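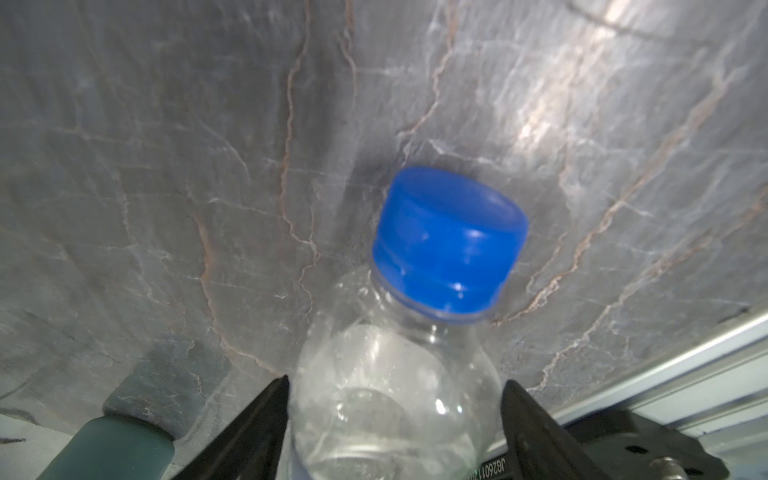 Clear plastic bottle with blue screw cap (category code PB-C, cap on).

Home Datasets Guides Licences Contact

Filed under: Waste and recycling, Household surveys

# Sovidcombe Kerbside Packaging Survey

Records of household packaging put out for collection in the parish of Sovidcombe. Each row is one category of packaging in one collection from one household. Compiled by Ronja Ljungberg for Wastus.

## Contents

- `collections.csv` — 3,950 rows, 9 columns
- `households.csv` — 896 rows, one per household
- `codes.csv` — packaging categories and their short codes

Files are UTF-8, comma separated, with a header row. Empty cells mean "not recorded". A zero is a true zero.

## Main fields

`hh_id` links the two main tables. It was assigned at random and carries no address information.

`round` runs from 1 to 5. Round 3 fell in February, when the Rønning depot was closed for part of the month, and has fewer rows than the others.

`mass_g` is the mass in grams after draining. Items were not rinsed.

`cap` is Y, N or blank. It applies to bottles only. A cap found separately in the same sack is coded under loose plastics and the bottle is marked N.

## Categories

Bottles are coded by material and colour. Labels are ignored unless they cover most of the body, in which case the code ends in S (sleeved). Crushed and whole bottles share a code.

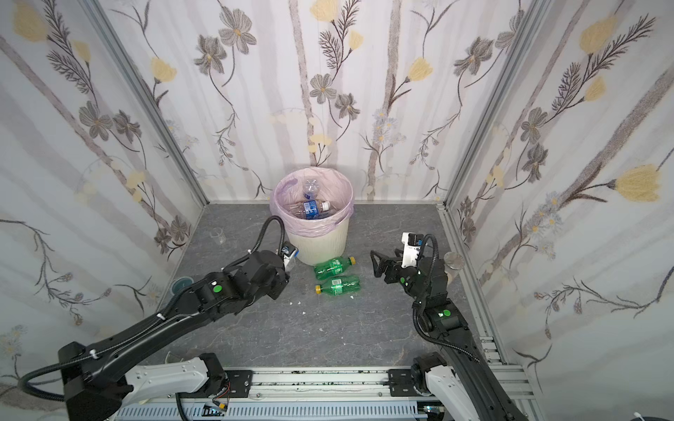
Clear bottles in a lined bin. Both would be coded PB-C.

## Known problems

Cartons with plastic spouts were entered as plastics in round 1 and as cartons afterwards. Filter on `round` before comparing the two.

The scale used on the Grurnberg estate read in steps of 5 g, so light items there are often recorded as zero mass. These rows have `flag` set to G.

## Licence

Free to reuse with credit to Wastus. Please send corrections with the `hh_id` and round number.

Last updated: 28/10/2020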